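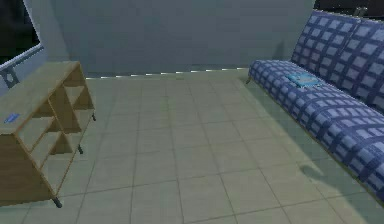 Progress so far, Hulport drop-in (Wotia grant, second report)

31 October 2020

Quick one as the quarter closes today. Fuller accounts to follow from Urmas Tamošiūnaitė, who has the receipts.

Lease
Signed in July. Park side of the building, ground floor, own entrance. Landlord agreed to fix the gutter before winter – not done yet, have chased twice. Rent paid up to the end of the year.

Sessions
Open 4 afternoons a week. 159 visits logged over the quarter, mostly parents with under-fives and a few older people who come for the benefits advice. Tuesday is dead. Might swap it for an evening, will ask people first. Advice slots are full most weeks and we are turning folk away, which I don't like.

Phone line
92 calls. Mainly rent arrears and school meals. Proser still supply the handset and voicemail, contract runs to spring. Voicemail dropped out for two days in the second month and we lost whatever was left on it. They have knocked a bit off the bill.

Money
Underspent on printing, overspent on cleaning (new rules, more hours, more supplies). Net we are £1347 under for the quarter. Would like to move it to the advice worker's hours if you are happy with that. Need a yes in writing before we do anything.

Furniture and room
Seating and storage line is closed, no more to claim. Wipeable toys only for now, books are on a loan-and-rest system and it's a faff but it works.

Problems
Heating timer. Comes on at night, off when we open. Electrician booked.
Second advice worker post – one applicant, withdrew. Readvertising with the hours made clearer, they were muddled in the first advert, my fault.
Leaflets went out with the old phone number. Reprinted, most of teh old ones recovered.

Next quarter
Food parcels with the school if they confirm. Evening session trial. First aid refresher for all staff, date to be agreed.

Can you let me know about the £ move by the end of next week please, payroll needs it.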